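Packaging and Small Producers
Notes for session 5
Omolara Babalola

Please read these notes before the session and bring your own copy. We will not repeat everything in the class.

1. Why the package matters

A small producer often thinks first of the product and only at the end of the package. This is understandable, but it costs money. The package decides how many pieces go in one carton, how the goods are stored and what the customer sees first. In our case study, the soap maker Jarnlow ordered 3,000 printed boxes before the final size of the soap was known. The boxes were 5 mm too short, and they could not be used.

2. Primary and secondary packaging

Primary packaging touches the product. Secondary packaging holds several units together. A tray can be one or the other, depending on what lies in it, and students often make a mistake with this in the written test. Always ask first: does it touch the goods?

Colour is also a decision. Cream and other pale colours are common for food and cosmetics, but they show dirt more easily than dark ones. The supplier Mandileo offers the same tray in pale and dark, and the price is equal.

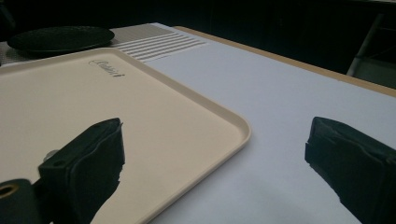
3. Calculating the cost per unit

Take the total price of the order, add the delivery, and divide by the number of pieces which you can really sell. Many students divide by the number ordered, and so the result is too low.

Exercise: Akinola orders 670 trays. On arrival, 70 are damaged and the supplier does not replace them. By which number must you divide? Write one sentence to explain your answer.

4. For the next session

Read the Plisar case and note two questions about storage. Those who missed the September test should speak with me after the class.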